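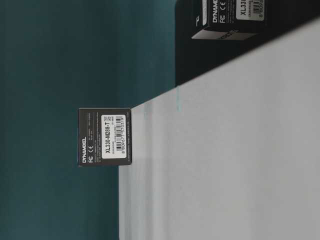 **4.2. Servicio de clasificación de cajas pequeñas**

El segundo producto evaluado es el servicio que Luveck comercializa con el nombre de Prostidero: un brazo con pinza, una licencia de control y un contrato de ajuste a distancia. El folleto promete que el sistema manipula «cualquier embalaje de formato reducido sin preparación previa del puesto», y esa es la afirmación que nos propusimos examinar. Como objeto principal se eligió una caja de cartón negro mate, casi cúbica, con una etiqueta blanca en la que se lee XL330-M288-T junto a un código de barras. La elección perjudica al vendedor solo en apariencia. Un cliente que trabaje con componentes electrónicos encontrará embalajes de este tipo a diario, y el material comercial muestra casi siempre cajas claras sobre fondo oscuro, sin que se justifique esa preferencia.

El protocolo comprendió 1000 intentos de agarre, repartidos en dos bloques iguales. En el primero se respetó la configuración recomendada por el proveedor; en el segundo se modificó únicamente la orientación inicial de las cajas. Se consideró válido un intento cuando la caja quedaba depositada en la zona de destino en menos de 45 segundos y sin intervención del operador. Con ese criterio se contabilizaron 601 intentos válidos. La documentación de Luveck no define qué entiende por «agarre completado», de modo que su tasa de éxito anunciada no puede compararse con la nuestra, ni a favor ni en contra.

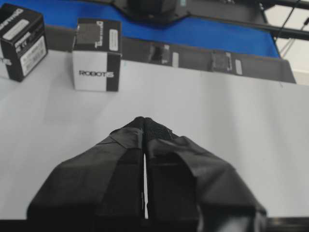 Conviene detenerse en esa falta de definición. Si se cuenta como éxito el simple cierre de los dedos sobre el objeto, la cifra mejora de inmediato, pero deja de tener interés para quien deba alimentar una línea de expedición. Preguntamos por escrito al servicio técnico y recibimos una versión ampliada del mismo folleto. El sistema Kan, tratado en el apartado 4.1, tiene un rendimiento más modesto sobre el papel, aunque su manual distingue entre contacto, elevación y depósito, y publica los tres valores por separado.

Tampoco se sostiene la expresión «sin preparación previa». La puesta en marcha exigió fijar la posición de la mesa, repetir dos veces la calibración de la cámara de muñeca y corregir a mano la altura de aproximación. Ninguna de estas tareas es difícil. Todas consumen tiempo de personal cualificado, y ese coste no figura en el presupuesto que acompaña a la oferta. 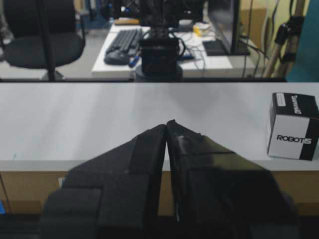 **Figura 3.** Pinza cerrada ante la mesa de trabajo, con una caja ROBOTIS a la derecha.

La configuración de la figura 3 plantea además una cuestión de alcance. Las pruebas se hicieron con cajas rígidas y de tamaño reducido. No disponemos de datos sobre bolsas, sobres acolchados ni cartón deformado, y la transferencia a esos materiales nos parece dudosa mientras el proveedor no aporte ensayos propios. Larkari, que distribuye Prostidero, los incluye sin reservas en su lista de aplicaciones.

Con estos resultados no recomendaríamos la contratación anual. Una modalidad de prueba, con criterios de aceptación redactados por el cliente, sería defendible. El precio del ajuste a distancia merece un análisis separado, que se aborda en el apartado 4.4.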